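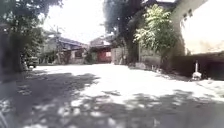
*Lane run toward the red-fronted building. Tree shade in the foreground, full sun past it.*

# Skulleck Kilby self-driving yard cart

**Rental from Ametepe Yard Equipment, $80 a day, two-day minimum**

The Kilby is a battery cart that learns a route by being walked along it once, then repeats it with a load on the deck. Skulleck sells it as a way to "free your team from hauling." We rent it, we service it, and we'd like you to read the rest of this page before you call.

## Specifications

| | |
|---|---|
| Payload | 730 lb |
| Weight with battery | 940 lb |
| Overall width | 49 in |
| Drive | Electric, four-wheel |
| Navigation | Cameras, wheel sensors |
| Weather | Light rain only |

## What it does well

It carries heavy things in a straight line on firm, dry pavement, over and over. If your people push hand trucks up the same lane all day, their backs will notice the difference. Loading and unloading are still done by hand, at both ends. There is no lift on the deck and Skulleck has no plans for one that we've heard of.

## Light and shade

The brochure says "all lighting conditions." We don't repeat that claim. The Kilby steers by camera, and a yard with big trees gives it bright ground next to dark ground with ragged edges between them. On routes like that we set the speed to low and leave it there. It may also stop at a shadow line and wait for someone to press Resume. Ask yourself who that someone will be, and what they were supposed to be doing at the time.

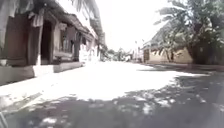 *Open ground between the raised frontage and the yellow building. Check light like this at the hour you plan to run.*

## Steps and doorways

The Kilby doesn't climb. A raised plinth or a single step ends the route, and the load goes the rest of the way in somebody's arms. On a site with raised floors, the cart shortens the walk and leaves the lifting where it was. Several buyers have told us they had planned on fewer workers and ended up with the same crew, standing in different spots.

## What changes for the crew

Expect one person to become the cart person, whether or not you appoint one. They charge it, wipe the cameras and go get it when it stops. Pay them for that. We've seen the job handed to the newest worker on top of a full shift, and the cart was parked by June.

People on foot also have to get used to it. The bumper stop works in our tests, but we would still keep walkers out of its path on any lane shared with parked vehicles. Mark the route. Tell drivers.

The route log records every stop and every press of Resume. Some managers like to read it as a record of who was slow. It was made for finding faults in the cart, and we'd tell the crew what it stores before the first run.

## Compared with the Zelletti tug

The Zelletti is a walk-behind powered tug. It costs less to rent, pulls a similar load and needs a person with it the whole way. For short routes we suggest it first.

## Included

- Charger and one spare battery
- Route setup on your site
- Phone help during business hours

Delivery is extra. Rates checked Thu 10 March.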